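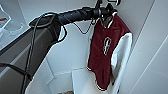 Hollham's public library service will begin lending coats and formal clothing in September, using the same cards and loan periods that now apply to books. The stock has been drawn from donations received over the spring and sorted at the Tambridge depot. It covers interview suits, winter coats, school blazers and a smaller group of casual items such as the maroon and white varsity-style jacket on its dark hanger. Each garment has an entry in the online catalog giving size, fabric and measurements at the chest, waist and sleeve.

The opening collection holds 420 garments. Of these, 79 are children's sizes, and the service has asked for more donations in that range before the start of the school term. Shoes, underwear and knitwear with visible wear are not accepted.

Cardholders may borrow up to 3 items at a time for 30 days. One renewal is allowed if no other reader has placed a hold. No deposit is required, and overdue charges do not apply to clothing. A garment that is not returned after the second notice is billed at a fixed replacement price, shown in its catalog entry.

Returned items must be handed in at the desk and not left in the book drop. They are checked for damage, tagged and sent to Tundis, a commercial laundry that already cleans table linen and curtains for the town's public buildings. Turnaround is expected to be four working days, during which the item appears in the catalog as unavailable. Borrowers are asked not to wash or iron garments at home. Minor repairs, including buttons, hems and linings, will be done at the depot.

The main branch will keep most of the stock on rails in the former newspaper room, where two fitting cubicles have been installed. The smaller branch at Min will hold no stock of its own but will act as a pickup point, with deliveries twice a week.

Funding for the first year comes from the existing library budget, with the laundry contract as the largest single cost. Loan figures by category and size will be published quarterly. Donations are accepted at the main branch until 4 p.m. on days when the building is open, and items should be clean and dry when brought in.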